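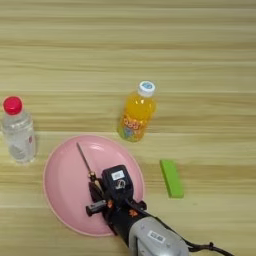 Red-capped water bottle on one of the tables.

Print this page | E-mail this page

A Morning at the Ilton Spring Bottling Works

I have been drinking Ilton water since I was a kid and had never once wondered how it got into the bottle. So when the works opened its doors in August I put my name down the same afternoon, and I am so glad I did!

The plant sits at the bottom of a long valley road, past the church and the old sawmill, and you smell wet stone before you see the building. We met at 9:30 in the yard. There were farmers, two school groups, a retired plumber who asked the best questions of the day, and a family with a baby who slept through all of it, including the compressor room.

Our guide was Amedeo Cattaneo, who started on the loading dock and now looks after the filling lines. He walks fast and talks faster, and he clearly loves the place. First he took us up the hill to the spring house, a squat stone hut with a steel door and a grass roof. You go in through a foot bath, wearing a hairnet and a paper coat, and then you stand over a glass hatch and look down at the water coming in over gravel. It makes hardly any sound. I could have stayed there an hour. The intake is 766 feet above the valley floor, so the water runs down to the works by gravity, and the pipe follows the old mule path most of the way.

Back down at the main building we started in the blowing hall, and this was the part I had no idea about. The bottles don't arrive as bottles. They come in as preforms, thick little tubes like test tubes with the screw thread already finished at the top, and you can hold a handful of them. They are heated under lamps, stretched with a rod and blown out with air inside a mold, quicker than you can follow. Amedeo passed a preform and a finished bottle down the line so we could feel how thin the wall gets. He also explained the ridges, which I had always taken for decoration - they stiffen the wall so the bottle doesn't fold up when you grab it or stack it on a pallet.

The filling room is behind glass, and rightly so. The big carousel there is a Kelemen, painted a very handsome green, and it fills 300 bottles a minute on the small size. We watched it from a raised walkway with our noses practically on the window (the school groups left a fine row of prints). Rinse, fill, cap, and away around the bend to the labeler. A cap that goes on crooked gets spotted and the bottle is pushed off into a bin with a puff of air. The kids cheered every time it happened, and by the end so did I.

Then the lab, which is small and bright and smells of nothing at all. A technician let us taste three waters side by side: Ilton straight from the pipe, the town supply, and distilled. The distilled was horrible! Flat and sort of hollow. I picked out the Ilton, but the plumber got all three right and was very modest about it. Samples from each run are kept for 24 months on shelves in the back, every one with a handwritten tag.

Last stop was the warehouse, with the Wiltex stretch-wrapping machine spinning whole pallets around like a slow dance, and after that coffee and plum cake in the canteen. There is a wall of old glass bottles and wooden crates there from the Sistlow days, when the works had a different name and delivered by cart. Do leave time for it. I was still reading the old price lists when they started putting the chairs up.

A few practical things if you want to go. The tour takes 2 hours and there are a lot of stairs. Wear flat closed shoes, and bring a sweater even in summer - the spring house is cold. Parking is across the road by the weighbridge. Children are welcome but must be able to walk the hill path. Tickets are free and you book by phone with the front office, who were lovely.

I walked back to the car the long way, along the stream, and went home with a bag of preforms for my nephew.

Print this page | E-mail this page

Recent visits
A day at the Sistlow paper mill
Cheese cellars under the hill
Behind the counters at the county fair
The clock tower, top to bottom
Open gardens along the valley road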